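Call for Participants: Flight Evaluation Program for the Plidora Electric Glider Kit

Nindada Model Aeronautics, Prosser

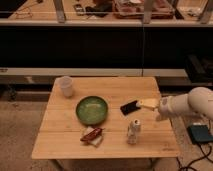 Floor Groen wrote after the previous evaluation that the manual had assumed too much: "I have built from plans for years and still had to stop at the tail section. Please put a few first-time builders in the next group." The program office has accepted this suggestion, and places in the coming round are divided between experienced and first-time builders.

Nindada invites applications from adult hobbyists who wish to build, fly and report on a pre-release version of the Plidora, a radio-controlled electric glider with a built-up wing and a span of 1564 mm. The kit is scheduled for general sale once the evaluation has been completed and the manual revised.

What participants will do

Each participant will receive one complete kit, including motor, speed control and servos. A radio transmitter, receiver and flight battery are not included. Participants are expected to complete the airframe according to the draft manual, to keep a written building log, and to carry out no fewer than six flights at a field where they have permission to fly. Target flying weight is 950 g without ballast. Finished weight and balance point must be recorded before the first flight and sent to the program office.

Changes to the wing mount, control horns or motor bulkhead are not permitted during the evaluation. Covering material and color scheme are left to the builder.

Who may apply

Applicants must be 18 or older and able to attend the briefing at our Prosser workshop in April. Those applying as experienced builders should have completed at least two built-up models - foam and ready-to-fly aircraft do not count toward this requirement. First-time builders need no building experience but must name a club instructor or other experienced pilot who will be present for the first flights. All participants must hold current liability coverage for model flying and comply with the rules in force at their field.

Terms

Participants keep the completed model. A payment of $100 toward covering, adhesives and field fees is made on receipt of the final report. Participants who withdraw before flying are asked to return the kit in whatever state it has reached. Building logs remain the property of the writer, but Nindada may quote from them in the published manual, with names removed on request.

How to apply

Applications should state the category applied for, previous models built, the intended flying field and the radio system to be used. Please limit the application to 3000 characters. Send it to the Program Office, attention Roos Wouters. Technical questions on the airframe may be directed to Jairo Condori, weekdays before 4 p.m.

Applicants will be notified in writing whether or not a place can be offered.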